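Lock bench, entry 12: which lubricant for the cheap cylinders

Great day on this one. The question left over from April was why the padlocks with graphite in them went gritty after the winter outside and the ones with dry film didn't. I finally drilled out one of the bad Vestthorpe cylinders and the pin chambers were packed with gray paste. Somebody had sprayed oil on top of the graphite, and the two had turned into something close to valve grinding compound. Beautiful, in a horrible way!
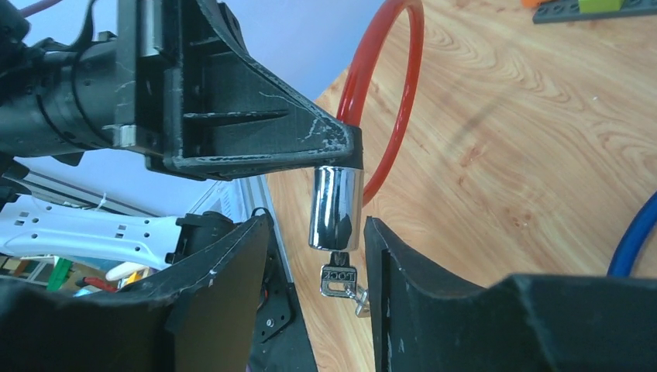 So the new rule on my bench is one product per lock, for life, and a label on the shackle saying which. If the history is unknown, flush first with the Stusholm cleaner, blow it out, leave it overnight, then lubricate. I skipped the overnight wait on the first one and the dry film never took properly. Had to do it over.

Turned the test cylinder 2000 times by drill adapter with dry film only. Plug torque at the end was lower than at the start, which I did not expect at all. My guess is burrs in the keyway wearing down. Want to repeat it with a fresh one before I get too excited (already too excited). 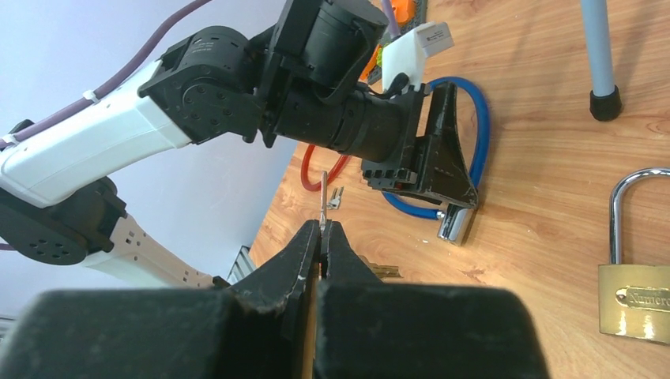

Page last modified 23/08/2025

The freezer run is still to do. The plan is 40 hours cold, then straight to the torque gauge before frost forms on the plug. The Alaoui grease is the one I'm curious about. It feels lovely at room temperature and I bet it goes stiff as toffee. Springs in these are tiny, so it wouldn't take much to hang a pin.

Also found a worn key that only works pulled back a hair. Cutting a new one from the code, not from the old key, fixed it on the first try. 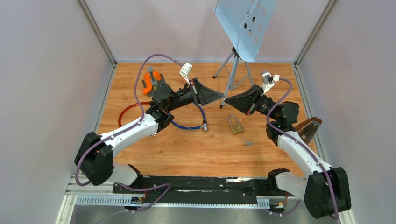

A note penciled in the margin asks whether the drill adapter side-loads the plug, and suggests turning a few hundred by hand to compare. Fair point, and I hadn't thought of it. Will do a hand set on the Kurimgate cylinder, the 1309, while the freezer is busy. Need more blanks. Gauge battery is low too.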